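Dry Food Storage in Shared Student Kitchens
Project report, Housing and Daily Life course
Group members: Zsófia Csizmadia, Khải Khổng, Aoi Uchida
Supervisor: Reiko Hayashi

1. Why we chose this topic

All three of us live in the Stesska residence, where one kitchen is shared by 15 students. In the first weeks of September we noticed that people throw away much dry food, even food which can be kept for a long time. Rice, flour, noodles and pasta were in the trash almost every evening. We wanted to understand how this happens, and if a small change in the kitchen can reduce it.

At the beginning we planned to study all food, also the food in the refrigerator. Our supervisor advised us to make the topic smaller. She was right, because fresh food has other problems and we did not have enough time for both.

2. Method

We used a questionnaire and a kitchen diary. The questionnaire was given to residents on two floors, and 23 of them answered. It had nine questions, most of them about shopping habits and where the person keeps the food. Khải translated it to Vietnamese for two residents who asked for this.

The diary was a notebook on a string beside the trash can. When somebody threw away dry food, they were asked to write the type, if the package was opened, and the reason. We kept the notebook there for 22 days. Some entries are difficult to read and one page was used for a shopping list, so we did not include this page.

We also talked with Mr. Noboru Ogura, who manages the building and has seen many groups of students come and go. The interview took place in his office at nine in the morning and Aoi made the notes.

3. Results

3.1 Type of food

Flour and opened noodles were the most common entries in the diary. Canned food did not appear at all. Rice was thrown away less often than we expected, maybe because the residents who buy rice also cook it almost every day.

Long pasta was a special problem. The shelves in our kitchen are not deep, and a long package must stand up or lie across the food of another person. When it stands, it falls. When it lies down, the neighbor moves it, and after some time the owner does not know where it is. Three diary entries say only "not mine, open, old."

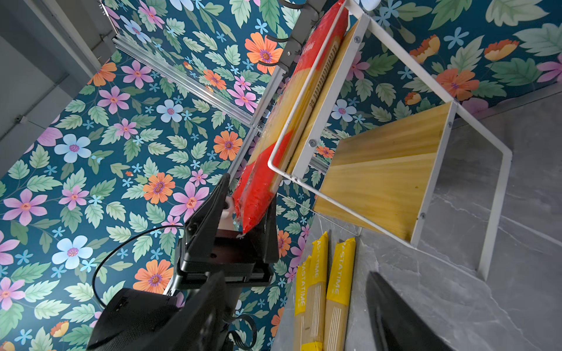

Short pasta and rice go easily into a jar, and the residents who use jars reported fewer problems. However, most of the jars in the kitchen are old jam jars, and these are too short for spaghetti. Zsófia tried to break the spaghetti in two parts before she put it in the jar. It works, but several residents told us very clearly that they do not accept this solution.

3.2 Reasons

The most frequent reason was that the package was open and the person did not trust it anymore. The second was that the owner was not known. The printed date was mentioned only a few times. This surprised us, as in the questionnaire most people said that the date is what they check first.

We think the difference comes from the situation. At home, a person knows when the bag was opened. In a shared kitchen, an open bag can be from yesterday or from the last semester — and there is no way to see it from outside.

3.3 The interview

Mr. Ogura told us that the kitchen had lockers before the renovation. Each student had one, with a key. They were removed because food was forgotten inside and the locks were often broken. He does not want to bring them back, but he agreed to let us try labels and a box for each room.

4. The trial

We bought plain plastic boxes with lids and gave one to each room on our floor. On every box there was a paper label for the room number, and we put a pen and tape on the shelf so people could write the opening date on their packages. The tall boxes for long pasta were placed on the floor beside the oven at first, but this was a mistake and we moved them to the window side on the second day.

During the trial the entries "owner not known" almost stopped. Flour was still thrown away, usually because people buy a big bag for one cake. The pen disappeared two times.

5. Limits of the work

Our group is small and we know most of the people who answered, so they possibly wanted to be nice to us. The diary also depends on memory and good will. We did not weigh the food, and for this reason we cannot say how much was saved, only that fewer entries were written. It is also possible that people became tired of the notebook.

6. Suggestions

We suggest that the residence keeps the room boxes and puts one shelf for food which anybody can take. Flour, salt and sugar could be bought together by the floor. If new shelves are ordered, one of them should be deep enough for a long package. We gave these points to Mr. Ogura in a short letter, and he will discuss the shelf with the housing office before the next semester.

Contact: Housing and Daily Life course office | Copyright by the student authors | Back to top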